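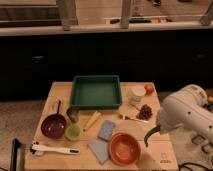 A robot arm at the Plurkley open day, with kitchen items on the table.

Plurkley opened its Grollutcombe workshop to the public on Friday, and 124 people signed in at the front desk. The main draw was a table of kitchen items and a white robot arm. 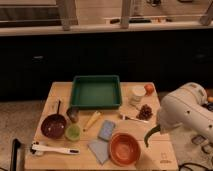
Morena Lo Presti, who runs the workshop, gave a short talk on the hour. She said the team is interested in everyday household objects, which come in awkward shapes and sizes. Visitors asked mostly about cost and safety.
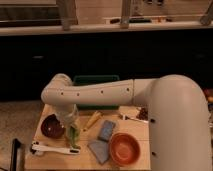

Can schools book a visit?
Groups of up to 30 can come on weekday mornings during the school year. Requests go through the Plurkley front desk.

The workshop moved into the former Abreu building last year and has 4,000 square feet of floor space.

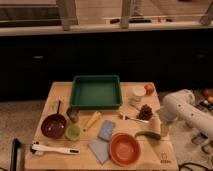
A second open day is planned for August, from 10 a.m. to 5 p.m. Admission is free, and parking is available behind the building on Ulel Street.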